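Home | Datasets | Models | Leaderboard | Docs | Contact

# Mastino-Texture

Simulated wrist-view episodes for testing how much a grasping policy depends on the look of the background. Maintained by Tonantzin Valdovinos, Davasar group.

## Contents

1000 episodes, split into 30 surface materials. Each episode is stored as RGB images, gripper pose, finger opening, and the action sent at each step. Depth is in a separate archive and can be skipped.

Materials include plain paint, brick, wood grain, and several kinds of stone. The stone sets are the hard ones. Veins in marble give strong edges at odd angles, and our baseline policy, Amby, often reads them as object edges when the wall fills most of the view.

## Method

We trained Amby on plain surfaces only, then ran it with the materials swapped and everything else fixed: same seeds, same start poses, same lights. A second version was trained with random textures on 4 of the materials. Success on the held-out marble walls went up with the second version, but it closed the gripper early more often on plain paint. We don't have a good explanation for that yet.

## Known problems

- Lights are fixed per room, so the two fingers can differ a lot in brightness. Don't use finger color to segment the gripper.
- Version 2 renamed `grip_width` to `finger_opening`. Old loaders will fail without an error message.
- Some early steps have nothing but wall and gripper in view. We left them in. Filter on `object_visible` if you don't want them.
- Pose is in the robot base frame, meters and quaternions, w first.

## Updates

Last changed Friday, July 25, 2025. Real-robot episodes are planned for November.

## Comments

**beltrán_lab:** Is the wall texture ID saved per episode or per step?

**tvaldovinos:** Per episode, in the metadata file.

**k_orr:** The loader in the docs still uses grip_width.

**tvaldovinos:** Fixed, thanks.

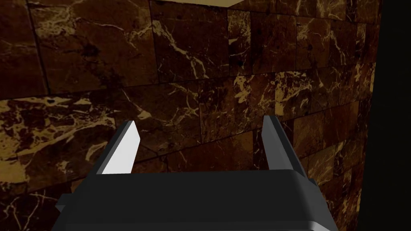

Wrist view, brown marble wall, no object between the fingers.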